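I make stuffed cabbage twice a year, once when the weather turns in September and once in the dead of winter. The September batch is the better one. The cabbages at the farm stand are heavy and tight then, and the leaves don't tear as much when I pull them off.

My version comes mostly from Styliani Mitsotakis-Vlachou, who lived across the landing from me in my first apartment. She made lahanodolmades with egg-lemon sauce and thought tomato sauce on cabbage was a mistake. I make it both ways now. This post is the lemon one.

## The cabbage

Get one big green cabbage, or two medium ones if that's what the store has. You want 17 good leaves out of it, and you will ruin a few, so buy bigger than you think.

Cut out the core with a short knife. Go in at an angle and work in a circle until it lifts out. Put the whole head in a large pot of salted boiling water, cored side down. After a few minutes the outside leaves start to loosen. Pull them off with tongs as they come free and lay them on a towel.

Don't rush the inner ones. If a leaf fights you, let it cook another minute. Save all the torn leaves for the bottom of the pot.

When the leaves are cool enough to handle, shave down the thick rib on the back of each one so it's level with the rest of the leaf. I used to skip this and my rolls kept popping open.

## The filling

- 1 pound ground pork
- 1/2 pound ground beef
- 1/2 cup medium grain rice, rinsed, not cooked
- 1 large onion, grated
- a big handful of dill, chopped
- a smaller handful of parsley
- 3 tablespoons olive oil
- 1 1/2 teaspoons salt and a lot of black pepper

Mix it with your hands until it holds together, then stop. Add a splash of water if it feels stiff. It should be softer than meatball mix.

I grate the onion on the big holes of a box grater and put the juice in too. My friend Gerasimos Zacharopoulos fries his onion first and it's sweeter that way. I've had his many times and I like it fine, but I like mine more.

Let the filling sit in the fridge while you clean up the cabbage mess. Half an hour is plenty. 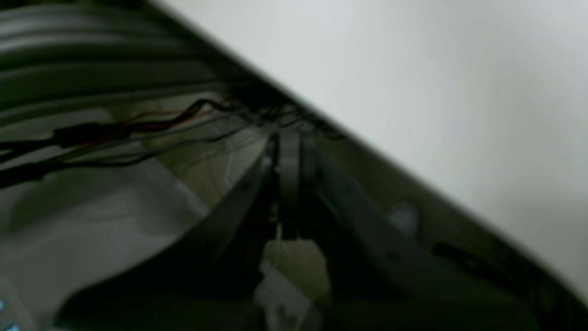 ## Rolling and cooking

Put a leaf down with the rib end toward you. Use a heaping tablespoon of filling for a small leaf and up to twice that for a big one. Fold the bottom over, fold in the sides, and roll away from you. Keep it snug but leave a little give, because the rice swells.

Line a heavy pot with the torn leaves. Pack the rolls in seam side down, close together, in two layers. Pour over the juice of half a lemon, another good pour of olive oil, and enough chicken broth to just cover. Set a small plate upside down on top to hold everything in place.

Bring it up to a simmer, cover, and cook on low for an hour and 10 minutes. Test one from the top layer. The rice should be soft all the way through. If it isn't, give it another 10 and check again.

Take the pot off the heat before you start the sauce - it needs to calm down a bit.

## Egg-lemon sauce

Beat 2 eggs in a bowl until frothy, then beat in the juice of 2 lemons. Ladle out a cup and a half of the hot broth from the pot. Add it to the eggs very slowly, whisking the whole time. The first few spoonfuls matter most.

Pour the sauce back over the rolls and tilt the pot to move it around. Don't stir. Put it over the lowest heat for a couple of minutes until it thickens slightly, and don't let it boil or you'll have scrambled eggs on cabbage. I've eaten that, and it tastes all right, but you wouldn't serve it.

## Leftovers

This feeds 8 people if there's bread and a salad, fewer if they're hungry. The rolls keep three days in the fridge. Reheat them gently with a spoonful of water and a lid on.

If I know I'm going to freeze some, I take them out before the sauce goes in and freeze them with a little plain broth. Then I make a half batch of sauce the day we eat them. I have six in there now for Monday.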